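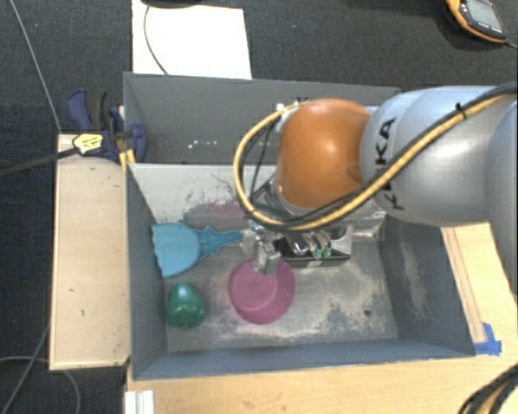
**Correia leeks: trial packs are ready**

What a winter for leeks! Our new variety, Correia, came through the trial beds at Widport standing straight and clean, and we were still lifting good long shanks after the hard frosts in November. It's a blue-green leaf with very little bulbing, and it peels quickly, as our packing shed was delighted to find.

Trial packs of 1,000 seeds are now ready for growers, primed or untreated. Sow under cover from March for autumn lifting, 17 weeks or more after planting out. We've also got 2 trays of young plants left at the Prodham shop, so do ask at the counter if you'd like a few to try at home!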